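Pamisine 圆桌(浅橡木色桌面,镀铬中柱脚)

阅读时间:6 分钟

Pamisine 是 Comell 会客与小组讨论系列里的一款圆桌,适合摆在办公室角落、工作间、休息区或设备旁边,当作临时放东西、写几笔、坐下来谈事的桌子。桌面为浅色木纹,圆角收边;桌脚为单柱加外展脚,落地范围收在桌面以内。

下面两张照片里,桌上有深蓝色的布、一只青绿色塑料小碗、一支黑色记号笔和一张波浪边的白色纸片。
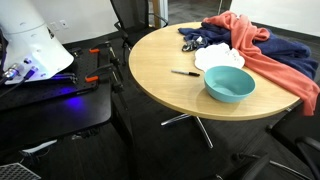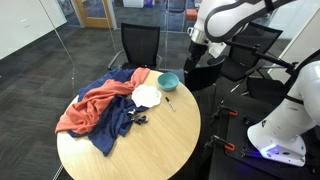
基本情况

品名:Pamisine 圆桌
品牌:Comell
桌面形状:正圆
桌面颜色:浅橡木色
桌面封边:同色圆角封边,周长约 266 厘米
桌脚:镀铬中柱,外展脚
桌脚调节:每只脚底可调 10 毫米
均布承重:133 公斤
单价:4,000 元,含税,不含上楼和安装
包装:桌面一箱,桌脚一箱

本款只有固定高度,不能升降,也不能折叠。需要升降桌脚的,请看 Comell 的 Orlandini 系列。两个系列的桌脚安装孔位不同,桌面不能互换。

桌面

桌面基材为高密度板,上下两面都有饰面,底面颜色略浅。只贴单面的板子放在暖气旁边容易翘,所以底面也做了平衡层。木纹方向是单向的,几张桌子并排摆的时候,建议把木纹朝同一个方向,远看会整齐一些。

表面是哑光的,顶灯直射时反光不明显。浅色桌面上放深色的东西很好找,放白纸则不太显眼,尤其是边上压着布或者文件夹的时候。如果桌子主要用来摊图纸和表格,可以选深灰桌面,价格相同,供货时间稍长。

圆角封边的好处是布料、毛巾、桌布搭在边上不容易被勾住,人从旁边走过碰到也不太疼。封边和桌面之间有一道细缝,属于正常工艺,擦桌子时把布拧干一些,不要让水停在缝上。

桌面不带线孔,也不带插座。出厂后自行开孔的,桌面部分不再保修。确实要走线,可以另购夹在桌边的线夹,夹口内有软垫,不伤封边。

桌脚

中柱和外展脚都是钢件镀铬。中柱上端用一块圆形钢板和桌面连接,下端接外展脚。四周没有桌腿,椅子可以从任何方向推进去,坐的人也不用避开桌腿。带扶手的办公椅能不能推到底,要看扶手高度,下单前请量一下扶手最高点到地面的距离,再和安装图上的桌面底部高度比对。

脚底有可旋转的调节脚,出厂时都拧到最低。地毯上使用一般不用调;地砖或者旧木地板上如果发现晃动,先把桌子转一个角度试试,仍然晃再调脚。调节脚底部是黑色塑料,直接在地砖上拖动会留下印子,移动时请两个人抬。

不建议坐在桌边,也不要把重物集中放在一侧。上面写的承重是均匀放置时的数值,单柱桌一侧压得太重会倾斜。显示器支架、台钳、夹具一类需要夹紧在桌边并且受力的东西,请另选四腿工作台。

适合几个人用

两个人面对面坐很宽松,每人分到半圈桌边,也就是 133 厘米。三个人围坐正合适,摊开本子和杯子之后中间还有地方。四个人可以坐下开短会,但每人面前只够放一台笔记本电脑。再多就挤了,建议选大一号。

如果是放在设备或者操作台旁边,当放置物品的副桌用,请在桌子和设备之间留出一个人侧身能过的距离。圆桌没有直边,不能和台面贴平,小零件放在靠近台面的一侧容易从空隙里掉下去,最好往桌子中间放,或者收在碗和浅盘里。

安装

两箱到齐后再拆。需要一把十字螺丝刀,内六角扳手随箱附送。

把桌面正面朝下放在展开的纸箱或者毯子上,不要直接放在地毯上,地毯里的砂粒会划伤饰面。
把中柱上端的圆钢板对准桌面底部的预埋螺母,先把所有螺丝带上几圈,再按对角顺序拧紧。
把外展脚套到中柱下端,从底部穿入长螺栓,垫上弹簧垫圈,用内六角扳手拧紧。
两个人一起把桌子翻正。不要抓着桌脚一端往上撬。
放到位置上,按住桌边往下压一压,哪边晃就调哪边的脚。

用过一段时间以后,把圆钢板上的螺丝再紧一遍。搬家或者换房间之后也一样。

清洁

平时用微湿的软布擦,再用干布擦一遍。油渍可以用稀释的中性洗洁精。记号笔的痕迹先用酒精棉片轻擦,擦完马上用清水布带走酒精;时间放久的油性笔迹有可能擦不干净,浅色桌面上会留一点灰影。不要用钢丝球、去污粉和含氯漂白剂。

新买的深色毛巾和棉布有浮色,湿的时候不要长时间堆在浅色桌面上,以免染色。盛热水的容器请垫杯垫。镀铬部分用干布擦就可以,有水渍时用一点玻璃清洁剂。

配送和退换

浅橡木色为常备颜色,付款后由 Botivix 仓库发出。深灰色按批次生产,下单前请先问交期。送货到一楼门口,需要上楼请提前说明有没有电梯,以及电梯门的净宽,桌面是整张的,不能拆开。

收货时请当着送货人员的面检查桌面箱的四个角。外箱有明显压痕的,先拍照再签收。圆钢板、螺丝、调节脚缺件,可以凭订单号免费补发,不用退整张桌子。已经安装过的桌子不接受无理由退货,质量问题不受此限。

桌面饰面起泡、封边脱胶、镀层脱落在保修范围内。划痕、烫痕、染色和开孔造成的损坏不在保修范围内。

可选配件

深灰色桌面,同尺寸
桌边线夹,黑色,带软垫
毛毡脚垫,木地板用,贴在调节脚底部
补充螺丝包,含垫圈和内六角扳手

毛毡脚垫只适合干燥的硬地面,地毯上不需要贴。贴了脚垫之后桌子会略微变高,几张桌子拼着用的话请统一贴或者统一不贴。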